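교과서 > 생활과 소비 > 제4장 정리의 경제학
검색어를 입력하세요 검색

제4장 정리하면 정말 절약되는가

물건을 제자리에 두면 돈이 모인다는 말은 수납용품 광고에서 가장 자주 들린다. 이 장에서는 그 말을 일단 믿지 않기로 한다.

수납용품 업체 Fosico는 자사 정리함을 산 가구가 12월 한 달 동안 충동구매를 36퍼센트 줄였다고 발표하였다. 응답자는 1,713명이었다. 숫자가 크니 그럴듯해 보인다. 그러나 응답자는 모두 이미 정리함을 산 고객이었고, 사지 않은 가구와의 비교는 보고서 어디에도 없다. 지출액도 영수증이 아니라 기억에 의존하였다. 정리함 값을 지출에 넣었는지조차 분명하지 않다.

반면 소비 연구 모임 Vogler가 200가구의 가계부를 검토한 결과에서는 정리 습관과 저축액 사이에 뚜렷한 관계가 나타나지 않았다. 이 조사도 한 도시에 치우쳐 있어 그대로 일반화하기는 어렵다. 두 자료가 어긋날 때 어느 쪽을 더 믿을지는 조사 방법을 읽어 보아야 정할 수 있다.

칸이 나뉜 정리함이나 카드 칸이 달린 지갑도 마찬가지이다. 칸이 많다고 씀씀이가 줄어든다는 근거는 아직 약하다.
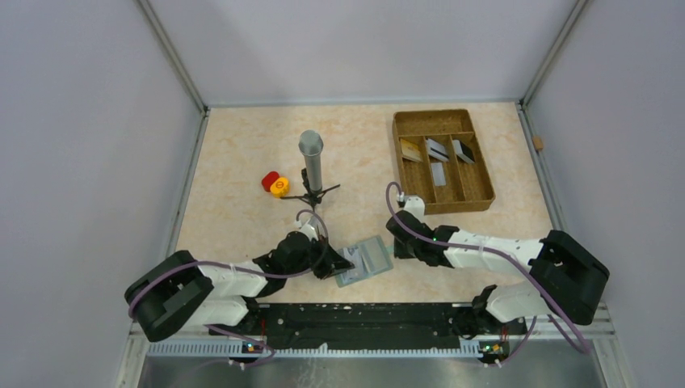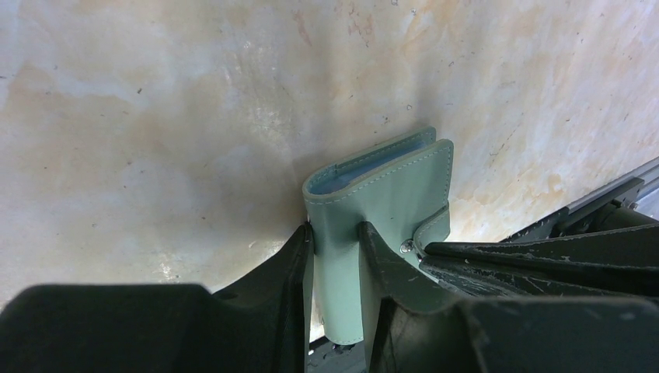 사진 제공: Trukthorpe 자료실

1절에서는 광고 속 통계를 읽는 순서를 익힌다. 먼저 누가 조사 비용을 냈는지 확인하고, 이어서 비교 집단이 있는지 찾아본다. 2절에서는 각자 한 달 치 가계부를 놓고 Fosico의 주장을 다시 검토한다.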